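The Long Life of the Office Computer

3 min read

When the town library in Addo replaced its public computers in July, the old ones went to a storage room behind the children's section. Most had worked fine the day before. The software they ran was going out of support, and the budget had to be spent by the end of the month.

Fotis Zacharopoulos bought the lot for $867. He runs Usero, a repair shop that sells used desktops to students and small businesses, and he has done little else for five years. Laptops pay better, he says, but they take longer to open and the parts are harder to find.

"A desktop is four walls and a lid," he says. "You can get at everything."

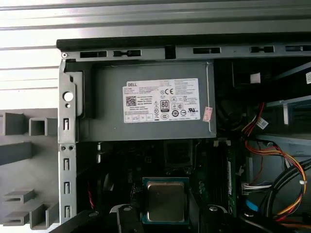 What gets saved

Memory and drives are the first things Zacharopoulos checks. A new solid-state drive will do more for an old machine than any other part, and it takes him less than an hour to put one in. Power supplies are tested overnight. Fans get replaced if they rattle.

Cases are another matter. They almost never wear out, yet they are the part most often thrown away — too bulky to ship and worth very little as scrap metal. He keeps two shelves of them for customers who want to build their own.

Buyers pay a third of the new price and get a three-month warranty. A bakery in Sastitz has run its orders on one of his machines since it opened, and its owner has been back once, for a keyboard.

The library has another batch due out next year. Zacharopoulos has already asked about it.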